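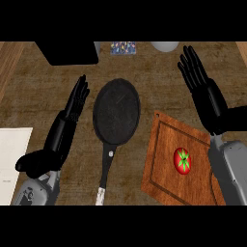

Call for participants: does the pan matter?

We are looking for home cooks who doubt what they read on packaging. If you already know that your pan is the best pan in the world, this study will probably annoy you.

Lusel is a small consumer testing group. We take no money from the makers of the things we test. From October we are running a home trial of frying pans, and we need people who cook on a hob at least four evenings a week and are willing to write down what they find.

Why bother

Frying pans are sold on claims that are hard to check. Heats evenly. Gets better with age. Lasts a lifetime – whose lifetime is never stated. Last year we collected 2,949 customer reviews of pans sold under the Stistance and Ideck names and read all of them. In 1,262 the reviewer had owned the pan for less than a month. Plenty of those still gave top marks for durability. We don't think these people were lying. We do think a review written in week two tells you very little about year two, and we would like something better to go on.

We have no great faith in our own methods either. A trial in people's kitchens is messy. Hobs differ, people forget, and anyone who has been sent a free pan tends to be kind about it. So the pans will arrive with no maker's name on the box or the paperwork, and you will not be told the price until the end. If you recognise yours anyway, tell us and we will mark your results accordingly.

What you would do

You will be sent two pans, one after the other, and cook with each for 7 weeks. Use them as you would use your own. We set three test dishes to be cooked once a week: a fried egg, a plain pancake and a piece of skin-on fish, or firm tofu if you don't eat fish. After each one you fill in a single page about sticking, browning and cleaning. There is a box for remarks. Please don't write "lovely" in it.

You can wash the pans however you normally wash pans. The care leaflets will be left out on purpose, as we want to know what happens in homes where they go straight in the bin.

Who can apply

You must be over 18 and living in the UK, with a gas, electric or induction hob. You need room to store one extra pan. We especially want to hear from people in shared houses and people who describe themselves as bad cooks. Our last trial had far too many keen ones.

You can't take part if you or anyone you live with works for Stistance, Ideck or Niskanen, or has been paid to promote cookware in the past two years. Food bloggers may apply but can't publish anything until we have.

What you get

A payment of £60, half after the first pan and half at the end, and you keep whichever pan you prefer. You can turn down both. Eleven people did last time. We pay the postage on returns.

What we can't promise

A clear answer. Our saucepan trial drew 1,045 applications, took most of a year and found hardly any difference between the cheapest and the dearest. Niskanen, who made the dearest, did not agree with us. Their reply is printed in full alongside our results and you can make up your own mind.

How to apply

Fill in the short form on the Lusel website, under Trials. It asks what hob you have, what you cooked last night and which pan you use now. Applications close at 5pm on the last day of September. We write to everyone, including those we turn down, though it may take us a few weeks.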